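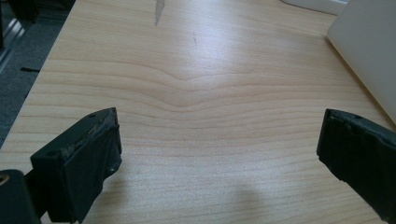
Repairing what people eat on
21/03/2008

Hortensia Alarcón has repaired tables for most of her working life. She does chairs if they come with a table, and she once did a church door, but tables are the trade. Her shop is called Pliltby, a name she took over with the lease and never changed.

"The sign was already painted," she says. "It was a good sign. People ask me if it's Swedish and I tell them I don't know."

We spoke at the back of the shop, where she does her paperwork. She kept working while we talked, mostly at scraping old glue out of a joint with a bent dental pick.

She learned the work from Gregor Galbraith, who ran a repair business out of two garages and took her on when she was nineteen. He paid her by the piece. For the first year she did nothing but take things apart.

"He had me knock down old tables all day and lay out the parts in order. I thought he was getting cheap labor out of me, and he was. But I saw how everything was put together. I saw where it broke, and it breaks in the same places. The leg at the top. The apron where the leg goes in. Leaves, if they've been stored standing up in a damp closet."

I asked what most of her customers bring in now. She said the share of solid wood goes down every year. A lot of what she sees is veneer over particleboard, and some of it is printed paper under a clear coat. She doesn't turn any of it away, but she does tell people what they have before she gives a price.

"They come in and say it's oak. Sometimes it is oak. Sometimes it's oak as thick as a business card. And sometimes it's a picture of oak. I turn it over and look at the underside and the edge. Then I look at the end grain, if it has any. If the line on top goes off the edge and doesn't come down the side, you know it's a skin of one kind or another. I don't say it to be mean. If somebody wants it sanded I have to know how far I can go, and with the picture kind the answer is nowhere."

The cheapest job she does is a ring left by a hot cup or a wet glass. The most she has charged for one piece is $3,140, for a long dining table that had been through a burst pipe. The top had to come off, dry for weeks, and be flattened and glued again along every seam. The owner, Kjell Tangen, had been told by two other shops to throw it out.

"Kjell was very patient," she says. "It came in before December and he had nineteen people coming for Christmas. I said no, it won't be done, and he put up trestles with a door on top. He told me later they didn't mind. The kids liked the door."

Did the repair last? She says it has so far. One seam opened a hair the next winter and she went over and filled it with wax.

A more usual bill is the one she had pinned over her desk on the day I came in. It was for $825: two leaves, new runners, strip and refinish the top. She uses it when customers ask what a middle-sized job costs. "It saves me talking," she says.

I had expected her to have strong feelings about cheap furniture. She has some, but they weren't the ones I was ready for. She thinks the design has gotten better and the hardware has gotten worse. She showed me a drawer of bolts and cam locks she has pulled out over the years, sorted into coffee cans. The soft metal ones strip if they are tightened twice.

"If you move apartments a lot, and people do, you take the legs off and put them on again. After the third move the table wobbles. The top is fine. I put in threaded inserts and a real bolt and it takes me less than an hour. It's a good repair, there's just no glory in it."

She buys her inserts from Grornier and her hide glue from a small supplier named Vellosel, who sends it in plain bags by mail. She has used other glues. For an old joint she wants one that will let go again with heat and water, for whoever opens it next.

"Gregor used to write the date and the kind of glue in pencil on the inside of the apron. I do it too. I've opened up tables and found his writing. Once I found mine, and I had not done a good job on that one."

She has one employee, Hatsue Minami, who came to her from a picture framing shop and does nearly all the finishing. Minami was spraying when I arrived and came out later for coffee. She told me the hardest thing to match is a top that has faded in the sun, as the color under the place mats or the fruit bowl will be darker than the rest.

"You can't bring the faded part back," Minami said. "You can take it all down and start over, or you can leave it. I try to get people to leave it. They say yes about half the time."

The two of them differ on shine. Alarcón likes a gloss finish and grew up with one, a table her mother polished every Saturday - she can still smell the polish, she says. Minami puts a satin coat on everything unless told otherwise. Under the overhead lights a lot of people have in their kitchens, she said, a gloss top gives you a big white patch right where you are trying to read the mail.

"She's right," Alarcón said. "I still like it."

I asked what people could do at home so as not to need her. She had a short list. Wipe spills when they happen. Keep the table away from the heater. Lift it to move it, with a person on each end, and take hold of it by the apron. Don't use the spray wax with silicone in it, which makes trouble for anybody who has to refinish the thing later. If a veneer edge lifts, tape it down flat and bring it in before the loose piece snaps off and goes in the vacuum cleaner.

"Bring me the piece," she said. "Even if it's tiny. I can make a patch, but I'd sooner have the piece."

The shop has 117 jobs in its book for the year so far, counting the small ones. She has a bad wrist now and has stopped taking anything she can't turn over with Minami's help. She hasn't made plans beyond the lease, which has two years left on it.

Before I went she asked what kind of table I had at home. I told her it was pine, with a burn on it from a pan. She asked how deep, and I held up my finger and thumb.

"Leave that one alone," she said, and went back to the joint.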